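Search this guide Enter part or step number Go

We use cookies to remember your language and the last section you read. Accept Settings

Section 6. Introducing the arm to a packing team

This section is for the shift leader and for the people who work at the table. It assumes that the arm is mounted and that Section 5 (power, network, user accounts) is finished. If you work at the Wetberg site, use the table numbers on your own floor plan and not the ones printed in Section 5.

6.1 Before the first day

1. Hold a meeting with everyone who works at the table, on all shifts. Allow 40 minutes. Do it in paid time.

2. Explain which tasks go to the arm and which tasks stay with people. At Wetberg the arm took over the placing of small parts beside or into the dishes. Checking the glaze, wrapping and labeling stayed with the team.

3. Write the new task list on one page and hang it at the table. The list must have a name for each task, also for the tasks which look small, like clearing the table in the evening.

4. Ask each person what they do now that is not in any instruction. Write it down in their words. Elvia Gallegos was turning every bowl a little before she put the part beside it, so the next person could take the rim without touching the painted side. This was in no document, and the first program did not do it.

Note: Step 4 is often skipped. Please do not skip it. The answers are needed in 6.3.

6.2 Rehearsal in simulation

All new tasks are tried first in the Skoka simulator. The simulator is installed on the office computer under the name "Skoka Rehearsal". You need an account of level 2 or higher.

1. Open Skoka Rehearsal and choose File, then Load Table.

2. Enter the task number. For the bowl and cube task it is 228.

3. Set speed to Slow. Wait until the arm has stopped at its start position before you press Run.

4. Let the team watch the complete run one time without talking. After that, run it again and stop where somebody asks to stop.

5. Use the View menu to change the camera. People who stand on different sides of the real table should see the task from their own side.

Caution: The simulator does not know about people. It will not show you if a hand or a sleeve comes in the way. A good run in the simulator is not a permission to remove the fence or to change the safety zone.

Task 228 in Skoka Rehearsal, bowl and cube on the black table:

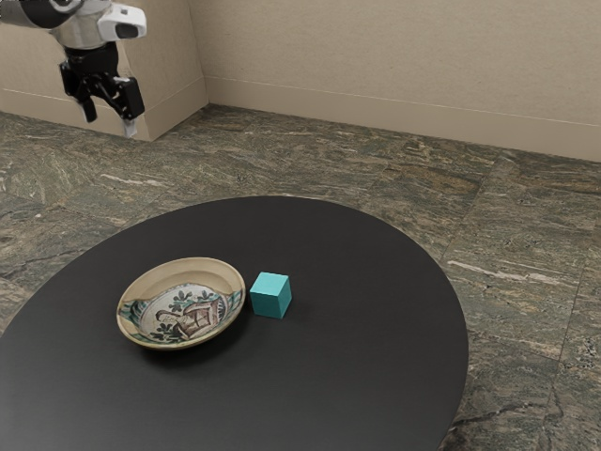
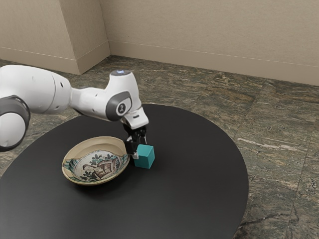

6. Write all comments from the rehearsal in the comment sheet, with the name of the person if he or she agrees. Veronika Gisler collects the sheets for all sites until the end of June.

6.3 Changes in the daily work

After the rehearsal, compare the comment sheet with the answers from 6.1, step 4. When there is a difference, the program is changed first. Ask the people to change their habit only if the program cannot do it.

1. Give each shift one person who may pause the arm without asking. This person is not measured on output during the first weeks.

2. Do not raise the packing target in the same month when the arm starts. At Ochoa the target was raised immediately and the team stopped to report small errors, because every report cost them time.

3. Plan rotation. Watching the arm is more tiring than it looks. Yatziri Ventura told us that after the morning at the arm she preferred to wrap by hand in the afternoon, and now her whole shift changes places at lunch.

4. If hours are reduced or moved, the shift leader must say it in person before it is in the plan. It must not be learned from the printed plan.

Note: Message 862 on the panel means that the arm waits for a person. It is not a fault. Some operators read it as their own mistake and call the technician. Explain this message at the first meeting.

Caution: Never reach over the table while the green lamp on the fence is on, also if the arm stands still.

6.4 Whom to ask

For the program and the simulator: Costel Kos, Vesus support desk. For shifts, rotation and training hours: Itzel Cárdenas. Please write the task number in the subject of your message.

Related sections
Section 5. Power, network and user accounts
Section 7. Safety zone and fence
Section 8. Panel messages
Comment sheet for rehearsals (printable)
Recently updated: Rotation plan for two shifts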